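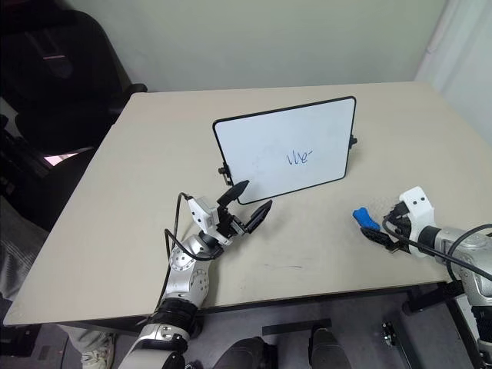 Puesto Nustero de dos brazos durante una tarea de pizarra, visto desde la cámara de cabeza.

Nustero: puesto de captura de demostraciones para manipulación bimanual

Nustero es el puesto de dos brazos de Oltley para grabar demostraciones con las que entrenar políticas de manipulación. El operario guía los brazos a distancia y el sistema guarda, en un mismo episodio, el vídeo de cabeza, las posiciones articulares y la apertura de cada pinza.

Las pinzas de dos dedos, negras, van montadas sobre una brida blanca en la muñeca. Los dedos terminan en punta, lo que ayuda con piezas pequeñas y con bordes finos como el marco de una pizarra.

Qué incluye
Dos brazos con pinza
Cámara de cabeza con soporte regulable
Mandos de teleoperación Arthur
Programa de grabación y revisión Uredis, 3 licencias
Juego de cables y 2 pares de dedos de recambio

La mesa, la pizarra y los objetos de trabajo no se suministran.

Tareas
Uredis trae 31 plantillas de tarea. Cada plantilla fija la instrucción escrita, la posición inicial de los brazos y el criterio para dar el episodio por válido. Las de pizarra cubren sujetar, girar y borrar. Se pueden duplicar y editar, y también crear otras desde cero.

Conviene cambiar la colocación de los objetos entre un episodio y otro. Uredis muestra la imagen inicial de los cuatro últimos episodios para comparar antes de empezar. Los intentos fallidos se conservan con su propia etiqueta y pueden excluirse al exportar.

Instalación
Los brazos se fijan en el lado del operario y trabajan hacia el interior de la mesa. Deje holgura en los cables a la altura de la muñeca y compruebe el giro completo antes de la primera sesión. La calibración de la cámara se repite cada vez que se mueve el soporte.

Plazo y pedidos
Entrega en 4 semanas. La puesta en marcha y la formación de dos operarios están incluidas en el precio. En agosto no se hacen instalaciones.

Consultas técnicas: Senyo Ansah, departamento de aplicaciones de Oltley.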